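Too Bright to Sit In: Light and White Surfaces in the Mokoena Room

Project report by Nandi Coetzee and Santosh Grewal
Sidier College, Interiors and Everyday Spaces

How we came to the subject

When we were first asked to choose a room and spend a term with it, we both (separately, and without talking to each other!) thought of the Mokoena Room. Neither of us likes it much. It is a perfectly decent size, it has a door that shuts properly, and it is warm in winter, but people go in, put their bags down, squint a bit and go off to the library. We wanted to know whether the trouble was the light, as we both suspected, or something duller like the chairs.

Our tutor liked the idea but asked us to keep it small, so we settled on one question: how much of the discomfort comes from the white surfaces in the room, and could it be eased with things that students could buy or borrow? We set ourselves a limit of £200 for everything. In the end we spent £142, and most of that went on fabric.

What we did

We asked people who used the room to fill in a short card before they left, and we got 19 cards back that we could read. (Santosh would like it recorded that his own handwriting was the worst of the lot.) The card asked where the person had sat, what they were working on, whether anything had bothered their eyes and whether they would come back to the same place. We left plenty of space at the bottom for grumbling, and people used it very generously.

Alongside the cards we kept a notebook on the windowsill with a drawing of the room on each page, and whenever one of us was in there we shaded in the parts that were hard to look at. I had expected this to be a bit of a chore, but it became the bit I looked forward to, and by the middle of the project the pages made a sort of flick-book of the light going round the walls.

The white surfaces

White is the thing everyone mentions. The walls are white, and so is a good deal of what stands against them. When the light is strong the edges between one white thing and the next get very hard to make out, and you lose your sense of how far away anything is. One person wrote on their card that it was like "trying to read inside a fridge", which we have been quoting to each other ever since.

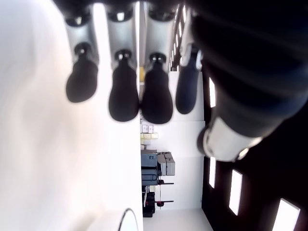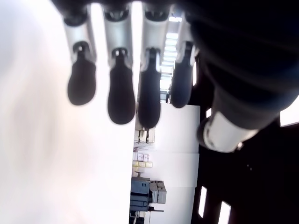 Pirnier, May

Both pictures have the same difficulty down the left side, where a broad white surface has gone so bright that there is hardly any detail left on it. In the first one a thin black cable curves across it near the bottom, and it stands out far more sharply than a little cable has any right to. We found this again and again in our notes. Against so much white, the small dark things do all the shouting, and your eye keeps running back to them when you are meant to be reading.

We should say that a picture always makes strong light look a little worse than it does when you are sitting there, so we did not rely on pictures alone. The shaded drawings told much the same story, though, and so did the cards.

What we tried

The first thing we tried was the cheapest, which was moving people. We put a note on the door suggesting that anyone with a screen might like to sit with their side to the window, and we turned the chairs round to match. It helped a bit, but chairs wander, and by the next morning they had always wandered home again.

Next came covers. We bought a soft oatmeal-coloured cotton and hemmed it into long runners which could be laid over any flat white top. Nandi did the sewing, on her aunt's machine, over one very long evening with a great many biscuits. The runners were much the most popular thing we did. People said the room felt calmer, and a few who had never noticed the glare before noticed when the runners went away to be washed.

We also borrowed a Nostedeck from the furniture store, a low folding screen in a dull green, and stood it by the window in the afternoons. It took the worst of the light off the tables, but it made the corner behind it rather gloomy, and two people had walked into it by teatime. We still think a screen could work if it were a little narrower and stood a little further back.

Last of all we tidied the cables. We gathered up the loose ones we were allowed to touch and tied them with strips of the leftover cotton. It took less than an hour and cost nothing extra, and if we were starting again it is what we would do first.

What people said afterwards

We asked the same people to come back and fill in a second card. Most did, and most were kinder about the room than they had been. Reading was where they felt the biggest change. Screen work was more of a mixed bag, and anyone who came in late in the day said they could not tell much difference either way, which seems fair enough as there is less light to complain about by then.

A few people asked for a darker wall. We would love to try one, but painting was well outside what we had permission for.

Things we would do differently

Our cards did not ask what time it was, a truly silly thing to leave off in a project about daylight. We had to guess from the order they were in the box. We would also start the notebook sooner, as the first pages are rather sketchy and we had not yet agreed on what "hard to look at" meant.

The runners are folded in the cupboard by the door, and anyone using the room is welcome to them. Please wash them at 30 and do not tumble dry, as the hems pucker.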